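Retrouver et lire une autorisation d'émissions près de chez soi

Bonne nouvelle : presque tout est public ! Avec un peu de méthode, on suit très bien les rejets d'un site gazier comme celui de Lerkmont. Commencez par le registre de la préfecture, tapez le nom de l'exploitant (pour nous, Somboon) et téléchargez l'arrêté avec toutes ses annexes.

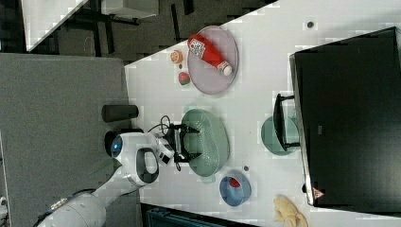 Surachet Saithong : chez moi la recherche par exploitant ne donnait rien, j'ai dû passer par la commune. Essayez les deux !

Merci, c'est ajouté. Une fois l'arrêté ouvert, filez à l'annexe 4. C'est là que se cachent les plafonds annuels – et c'est passionnant, je vous assure. Pour Lerkmont, le plafond de méthane est de 1,018 tonne par an et par torchère.

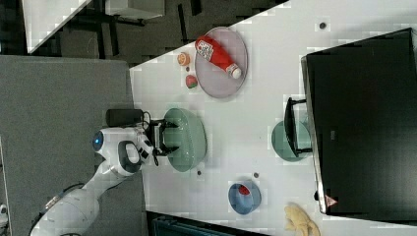 Notez aussi l'unité et la période de calcul. Une moyenne annuelle peut masquer un très mauvais mois d'août, alors demandez les relevés mensuels par courrier simple, en citant le numéro de l'arrêté.
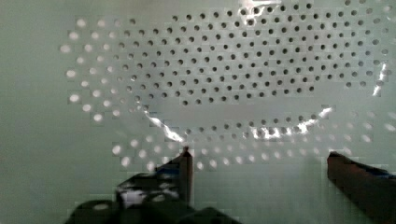

Groupe Air et Climat – Association Miseser
Mise à jour : 6 janvier 2019

Quand les relevés arrivent, reportez-les dans un tableur, un mois par ligne, le plafond dans la colonne d'à côté. Le projet de gazoduc Hemeck a son propre dossier, ne mélangez pas les deux ! 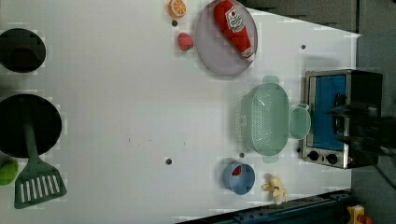
Reste l'enquête publique. Elle dure 35 jours et votre avis peut tenir en une page : la référence du dossier, le chiffre qui vous étonne, votre question. Gardez une copie de l'envoi – elle servira pour comparer avec le rapport du commissaire enquêteur.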